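Siveck Soft Goods Gripper Kit, Club Edition
Home / Education / Grippers and End Tools / Siveck Club Edition

Supplied by Gomthorpe Education Equipment
Item code: SV-505
Availability: in stock, ships across Australia
Club and school price: $300 per term (hire only)

The Siveck kit is made for student clubs who want their robot arm to work with clothes, towels and other soft things. It fits on most small classroom arms with the adaptor plate, which is in the box. The hire is for one school term, and it can be extended if no other club has booked the kit after you.

We developed the practice tasks together with the Perkuvis Robotics Club, where Thitima Wongsuwan teaches the senior group. Her students prepare for the Laundry Round of the Valcárcel Cup, in which a team must pick up a garment, carry it and lay it flat inside the time limit. Tharun Iyer and Divya Pillai from this group wrote the task cards, and we have changed only the spelling.
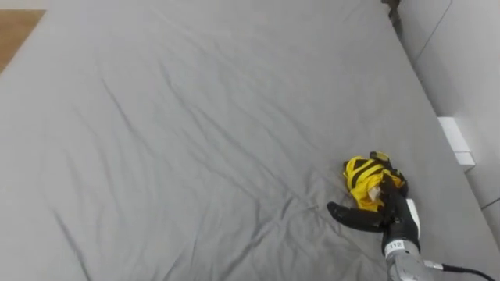
Garment practice on a grey bedsheet, with a yellow and black striped item in the gripper.

Students usually begin with a small towel. A T-shirt is more difficult, for the sleeves fold under and the camera cannot find the edge. Please ask your team to write down the grip force for every fabric, as the judges can request this record.

What is in the box
Gripper with 2 spare finger pads
Adaptor plate and screws
Control cable
Task cards, printed
Teacher booklet, 137 pages

Not included: robot arm, power supply, garments.

Care
Wipe the pads with a damp cloth. Do not use methylated spirits. Keep the cable away from the elbow joint when the arm is moving.

Club feedback
"The booklet is very complete, but chapter on calibration should come earlier. We lost around two lessons with this." Sajib Wanigasekara, club teacher

Questions about hire dates can be sent to Nazma Weerakoon at the education desk. Bookings for the April holiday programs are taken separately.

Page updated 23/10/2021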